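Looking after wooden boards in a small workshop or kitchen

I have kept wooden boards for many years, for bread, for glue work and for cutting small parts, and I made most of the mistakes already.

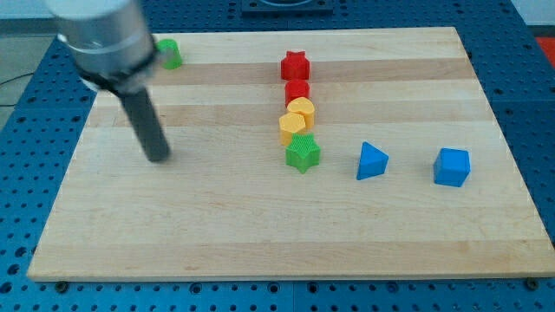
A large rectangular wooden board on a blue perforated work table.

Choosing the board

Take a board which is bigger than you think you need. A small board moves under the hand, and after one week you are working on the table anyway. For the kitchen I like beech or maple. Oak is beautiful but it has open pores, and beetroot stays in them until the end of the world.

Look at the end of the board before you pay. If the rings make a strong curve, the board will probably bend in the same direction when the air in the house becomes dry. My neighbour Raquel Aguiar bought a very cheap one in Kaltville last August without looking, and by winter it was rocking on the worktop like a small boat.

Washing

Wash both sides, also when only one side is dirty. If one face takes water and the other does not, the wood pulls itself into a curve. Use warm water, a little washing-up liquid and a brush, then dry with a cloth and stand the board on its long edge overnight. Do not put it flat on the draining rack and do not lean it against a radiator.

Never the dishwasher. I know that many people do it once and nothing happens. The second time the glue lines open.

For the smell of onion or garlic, rub the surface with half a lemon and coarse salt, wait five minutes and rinse. Fish is more difficult, and I keep a separate board for it.

Oiling

A new board wants oil three or four times in the first month, later only when the surface looks pale. Use food-safe mineral oil in the kitchen. Olive oil and sunflower oil become sticky and start to smell after some weeks. Put on more than seems correct, leave it until morning, and wipe away what the wood did not drink. Do the ends twice, they are always thirsty.

In the workshop I use hard wax instead — it stops the glue from holding, and dried drops come off with a plastic scraper.

One important thing with cloths: if you work with linseed oil, open the cloths and dry them flat outside, or put them in water in a metal tin with a lid. A ball of oily cloth can begin to burn by itself.

Making an old board flat again

If the bend is small, lay the board on a damp towel with the hollow side down, and look at it every few hours. Take it away a little before it is flat, then let it dry standing, with air on both faces.

For deep knife marks, begin with 80 grit paper, then 120, then 180. Wipe with a damp cloth after the last paper and let it dry. The fibres will stand up, so sand once more very lightly. Tomás Esteves, who taught me this, always drew pencil lines over the whole surface first and sanded until the last one was gone. I still do it.

When there is a crack through the whole thickness of a kitchen board, I do not repair it. I cut it into wedges for the doors.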